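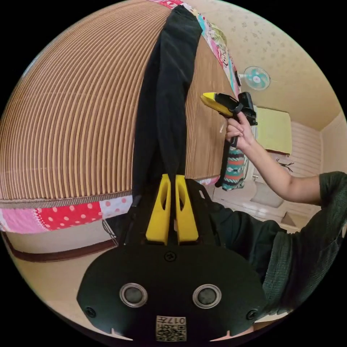

Faut-il payer l'abonnement à Multow quand on cherche une location en famille ? Pour une recherche de deux ou trois mois dans une ville où les annonces partent vite, je dirais que la formule payante vaut son prix, et que la version gratuite suffit largement à tous ceux qui ont le temps.

Je m'en suis servie de la fin du printemps jusqu'en septembre, pour trouver une maison de trois chambres avec un bout de jardin, et je préviens tout de suite que je ne suis pas une cliente facile. J'avais déjà utilisé Zuvent lors de notre déménagement précédent (je lui garde d'ailleurs une certaine tendresse, malgré ses plantages du soir) et je connaissais donc un peu la musique : les annonces périmées, les photos prises au grand angle, les « proche commodités » qui veulent dire au-dessus d'un bar.

Ce qui m'a plu d'emblée chez Multow, c'est la carte. On dessine sa zone au doigt, on peut en exclure une rue, et le contour reste enregistré d'une visite à l'autre. J'avais entouré tout le quartier Kostiuk, sauf le boulevard, et je n'ai pas reçu une seule annonce du boulevard en quatre mois ! Les filtres sont plus inégaux. Celui des charges comprises marche très bien, celui du jardin mélange allègrement terrasses, cours et vrais jardins, et je n'ai pas trouvé moyen d'écarter les meublés sans perdre au passage des logements vides mal renseignés.

Les alertes, maintenant. En gratuit, elles arrivent une fois par jour, vers sept heures du matin. En payant, elles tombent au fil de l'eau, et là, oui, on sent la différence : pour la maison que nous avons fini par louer, j'ai appelé l'agence alors que l'annonce venait de paraître, et nous étions les premiers à visiter. Mon amie Hidayah Teoh, qui cherchait un studio au même moment, est restée sur la version gratuite et a trouvé aussi, un peu plus tard, sans se plaindre de rien.

Le dossier de candidature en ligne est bien fichu — on dépose ses pièces une bonne fois et on envoie un lien à l'agence — mais il refuse tout fichier un peu lourd sans expliquer pourquoi. J'ai rescanné mon avis d'imposition trois fois avant de comprendre. Le service client a fini par me répondre, très gentiment, en la personne de Daryna Holovko, au bout de 2 jours. C'est long quand un propriétaire attend.

Mon vrai reproche concerne les loyers affichés. Plusieurs annonces réglées sur mon plafond de 2 000 euros se sont révélées hors charges, avec parfois 400 euros de plus au téléphone. L'agence Starnness m'a dit que le champ était facultatif de leur côté. Il devrait être obligatoire, voilà tout, et j'aurais économisé bien des coups de fil.

Je mets quatre étoiles. Pensez à résilier une fois le bail signé, le renouvellement est automatique et le bouton se cache dans « Préférences », tout en bas, sous les notifications.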